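Oiling a butcher block top – how often is too often?

Dwynwen Samuel
29 Oct 2025
Hello all! We moved into the old place on Skekholm in July and I've been fussing over wood ever since, mostly because my mother always said a bench looked after is a bench you'll hand on. I've been using the Ruddock oil every month, two thin coats, wiped off after 20 minutes or so. My brother-in-law thinks I'm overdoing it and that once a year is plenty. The pale honey color is what I'm hoping to hang on to, and I'd hate to turn it orange with too much love. 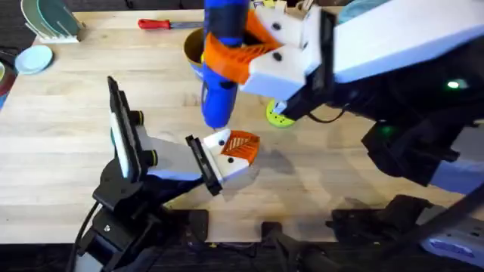 Ruddock again, dear me, says evum_pete. Once a month is far too much for a bench nobody eats off. Twice a year, and spend the savings on decent sandpaper.

old_spokeshave
I'd have to disagree with Pete there, friendly as ever – a dry house in winter will pull a top apart at the glue lines if you let it. Go by feel. If a drop of water sits up, leave it alone, and if it soaks in, get the rag out.

Dwynwen Samuel
Thank you both, you're very kind to put up with me! I like the water drop idea. Now for the other table, which has much wavier grain and a few dark knots, and some soft smudges I'd love to be rid of. Would you sand those or live with them?

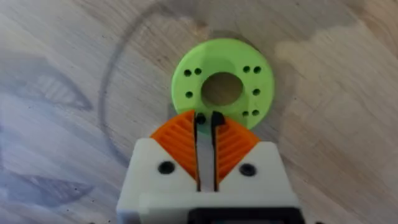
Grain and knots on the other tabletop, with a green ring on it

evum_pete
Light hand, 200 grit, with the grain, and stop sooner than you want to. Leave the knots be.

old_spokeshave
On that we agree, Pete. Try a damp cloth first, though, and let it dry overnight before you decide anything.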